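Trying the Gondal floor pickup service at home

I signed up for Gondal in June. It's a home pickup service run by a company called Vemholm. They bring a robot with two arms to your house, set it up, and let it clear the floor of one room while one of their people keeps an eye on it. You pay by the visit. I wanted to know whether it could get the floor clear enough to vacuum, and I wanted to see it work on our carpet before I thought about a longer plan.

Our carpet is the hard part. It's beige with big flowers all over it, in gray, blue, dusty red and white, and a white slipper on a white flower is not easy to spot even for me.

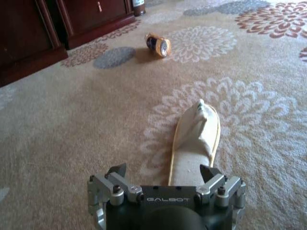

R. Josness

Setup took 22 minutes from the time they came through the door. Most of that was the robot being driven slowly along the walls so it could learn the room. I was asked to leave the floor the way it normally is, and to open the curtains or close them but not change my mind halfway through. I left them alone. The sheers let in a lot of sun in the afternoon and I figured it should be tested with the light we have.

Gondal works from a list. You tell it what kinds of things can be picked up and where each kind goes. Slippers, bottles and cans, wrappers and small trash are already on the list. Anything else you add yourself on a tablet, and that part is slow. The menus are small and there is no way to go back one step without starting the item over. The guide is 57 pages long and I read the part about adding items twice before it made sense to me.

Once it gets going, the first thing you notice is the waiting. The arm comes down over a thing, stops, and you think it has given up. Then it moves again. I got used to it, but if you like to stand and watch you will want to help, and you are not supposed to reach in while it's working.

Soft things went better than I expected. A terry slipper gives when you squeeze it, and I thought it would fold up or slide out. The ones we keep around are the throwaway hotel kind, so I wasn't worried about them getting torn. A few times it took a second try at the heel.

Small litter is where I have complaints. 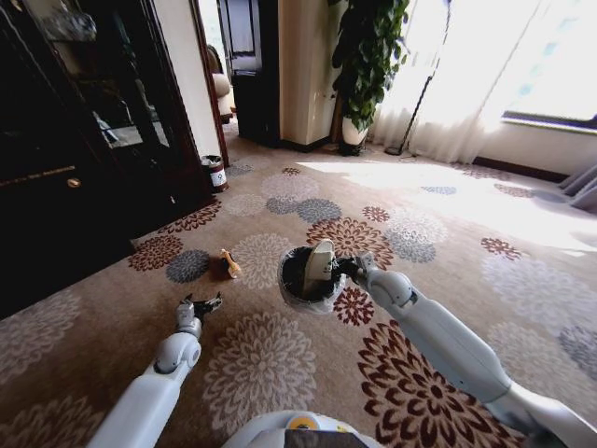
A piece of trash the size of a finger takes it far longer than a slipper does, and the looped pile makes it worse. It has to get low without dragging on the carpet. Twice the person from Vemholm paused it and moved it back a little so it could start over. I don't mind that much, but the page where you book says you can leave the room and forget about it, and I would not do that yet.

Sun didn't seem to bother it as much as the flowers did. In the bright patch by the window it did fine. Over by the dark cabinet, where there is more shade and more pattern, it stopped more often. The Vemholm person told me the pattern gets treated as possible objects until it has looked from closer up, so a plain carpet would be faster. That would have been good to know when I booked.

Noise is not a problem. I could take a phone call in the next room with the door open. It does take up space, and you should move any chair you care about before it comes in. Ours has a slipcover down to the floor, and I kept worrying about the hem. 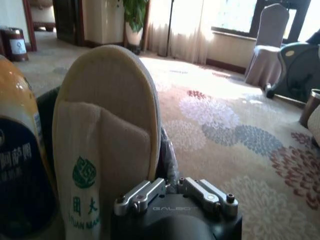

Sindton Home Robotics Club

For anyone in the club thinking about booking, I would say try a single visit first and pick your worst room. I have it down as a 5 out of 10 for small trash and better than that for slippers and anything else you could grab with your whole hand. The tablet needs work. I'm going to book one more visit in the bedroom, which has a plain floor – and if it does well there I'll post the times for both rooms.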